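4. Notice and attendance at the Gutdale boundary hearings

4.1 How the hearings were called

The proposal to move the Gutdale wards out of Zorthorpe district was put to residents at public hearings held in August. Under the district's own rules, the clerk had to post a notice for each hearing and write to every registered ward association. The rules said nothing about who should attend on the district's side. In earlier boundary reviews a senior officer had always come, and the ward associations took it for granted that one would come again.

We sent a postal survey to 1000 households in the Gutdale wards and received 214 usable replies. We also read the minutes of all six hearings and compared them with the attendance sheets. Where the two disagreed, we used the attendance sheets, as the minutes were often typed up some weeks later and left out people who arrived late.

4.2 Who came and who spoke

The largest hearing drew about 200 residents. No district officer signed the sheet at that hearing, and the minutes record a long discussion on whether to go ahead at all. In the end those present agreed to take statements and send them on in writing. At the next hearing a deputy officer attended but told the meeting that he could not answer questions on school places or road repairs – the two matters most often raised in our survey replies.

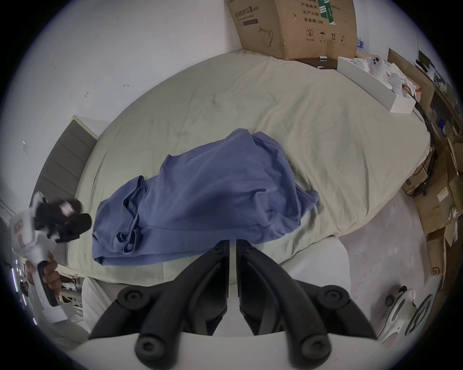
Figure 3. Blue cloth on a bed with a fitted sheet, two views.

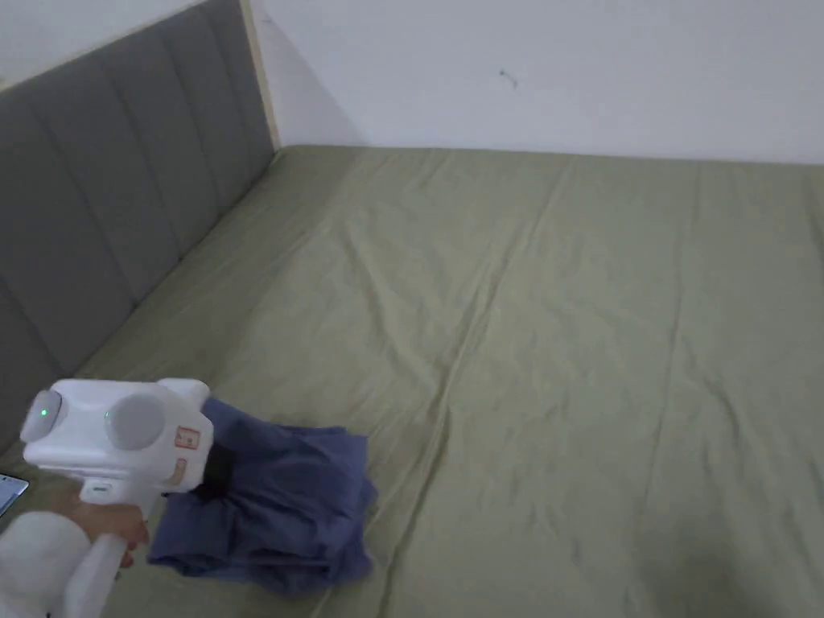
Kittipong Nilsuwan
Research Fellow in Local Government

Survey respondents who had gone to a hearing were asked what they thought it was for. Most said it was a chance to change the proposal. A smaller group said it was held so that the district could show it had asked. Those who had been to the hearing with no officer present were more likely to give the second answer, and several wrote in the margin that they would not attend another.

The ward associations saw the matter differently from ordinary residents. Their secretaries had been in contact with the district offices before the hearings and knew that the draft map was still open in places. This was not passed on at the meetings. One secretary told us she had assumed the officer would explain it, and when he did not come she did not feel it was her job.

4.3 Limits of the evidence

The survey went only to households, so traders who work in Gutdale but live elsewhere are missing. The attendance sheets also undercount, as people standing at the back did not always sign. We have no record of the telephone calls made between the clerk and the district offices on the days of the hearings. Section 5 turns to the written statements and how they were dealt with once they reached Zorthorpe.

Comments (3)

R. Adjei
I was at the big one. We waited well over an hour before anyone told us the officer wasn't coming. The minutes don't say that.

gutdale_resident
Did the survey go to the flats by the station? I don't know anyone there who got it.

M.T.
Useful section. Is the attendance data going to be put online with the rest of the paper?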